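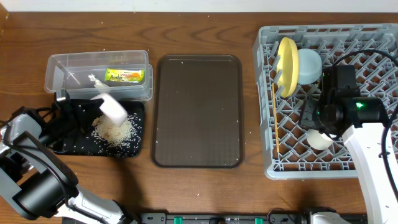
Rice night at Kukadska: trays, tubs and the long table

Kukadska is a shared kitchen off the main hall, and on Thursday evenings the long table belongs to the supper group. We serve rice in bowls, one tray per person, and the setting up takes longer than the eating. These pictures are from November. Click any of them for the larger size.

The order of work at the table is tub, tray, rack. Food and packets stay on the left, the brown tray goes in the middle, and the grey rack stands on the right with the crockery in it. Achilleas Stergiou drew it on the back of an envelope two years ago and we still do it his way. Rice goes onto the black mat from a small white cup. Grains travel, and a few had reached the tray already.

The clear tub was bought from Fikov for 2 euros, in the sale before they moved. We had a lidded one before that, and the lid was always on the wrong shelf. Tubs go out first, before any food is brought through, and they are pushed well back so that there is room to work in front of them.

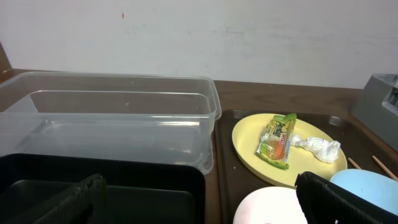 After the tubs, the trays come up from the cupboard under the stairs. We own 54 of them, all from the old Pappas canteen, and nearly 300 bowls and plates that don't match. Antigoni Vasilakis sorts the chipped ones out once a season. Anything with a crack on the inside goes to the garden shed for seedlings, and anything with a chip on the foot is kept.

Trays are wiped on both sides and left flat on the table. Please don't stack them again once they are wiped – the undersides mark.
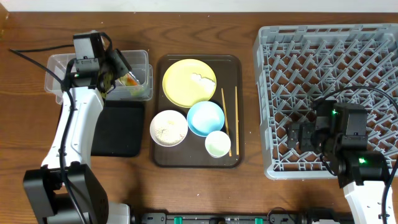
Laying a tray is the part new people ask about most. The big plate goes at the top, the rice bowl goes where the left hand can reach it, and the rest fits where it can. Chopsticks go down the right-hand side, and it doesn't matter much if they lie a bit crooked, as one of these did. The light blue bowl is left empty for soup, which Ourania Kourkoulas brings round from the stove at half past six. A small cup for tea can share the space beside it.

Cups are the only thing we are short of. The white ones are the most useful, being wide enough to scoop with and small enough for tea. Hold them by the side when you put them down, and keep fingers off the rim.

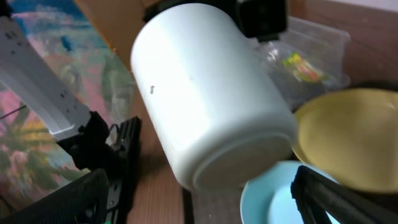
Lambros Mavromatis wrote in to ask whether the cups could go on the tray before the bowls. He finds there is no room left for them otherwise, and last month he ended up carrying his tea separately. Kolbrún Overgaard replied that she has tried it both ways and prefers bowls first – a cup can be squeezed in, a bowl can't.

We will leave it as it is until the spring. Spare white cups can be handed in at the kitchen door any Thursday after five.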